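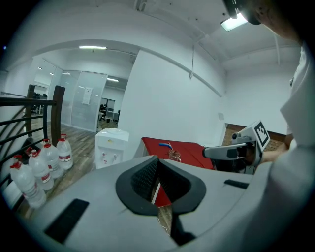 The red tabletop, with the wooden floor just showing.

Journal > Sewing and mending > December

December, 11 p.m.

Finished the second sleeve of the gray cardigan tonight and it is longer than the first. I followed the same chart, same needles, same yarn, and sat in the same chair, so I'd love to hear the theory. The pattern is the Lockyer raglan, which everybody on the Tevevby board swears is "foolproof." I have my doubts about any pattern that needs 13 pages to explain a cardigan and still says "continue as established" at the only place I wanted help.

I measured both sleeves flat, then again after pinning. The difference got smaller with pinning, but pinning will make anything look good for an hour. I'm not blocking it and hoping. Blocking gets talked about like a cure for back pain. It opens up lace, fine. I don't believe it takes an inch off a sleeve for good, and I have a drawer of things that went back to their old shape after one wash.

So it comes out to the cuff tomorrow. 44 rows, maybe a few more if I can't find a clean place to stop.

The other thing bothering me is the yarn. It's Pliketus, the wool blend, bought at the Dravdale fair because the woman at the booth said it wouldn't pill. It is pilling. I've only been holding it! There's fuzz under both arms of a thing that has never had an arm in it. The label says "long-wearing," and I'd like to know who wore it, and for how long. I kept 2 spare balls back in case I needed to return them, but of course the receipt has gone wherever receipts go.

Read more of the board before supper. Someone has a new argument that you should knit a swatch in the round, wash it, hang it with a weight on it overnight, and measure it in the morning. There were people thanking her for it. I did a swatch. I do a swatch every time, and every time it tells me something the sweater later disagrees with. Mine said five and a half stitches to the inch. The back panel says five. I checked with two rulers in case one was lying.

Also saw an ad for a yarn club, 4000 members and a "mystery skein" every month. Why would I pay for somebody else to pick a color I don't like? I can do that by myself at the fair.

Buttons still not chosen. The wood ones are too heavy and pull the band down, and the black ones look like they came off a raincoat. I might leave it open. Most cardigans get worn open anyway, whatever the pattern says about seven evenly spaced buttonholes.

Hands sore, going to bed. Need to write down the row number before I forget it: decrease starts at row 31, left sleeve.

Contact | Copyright, the author | Back to top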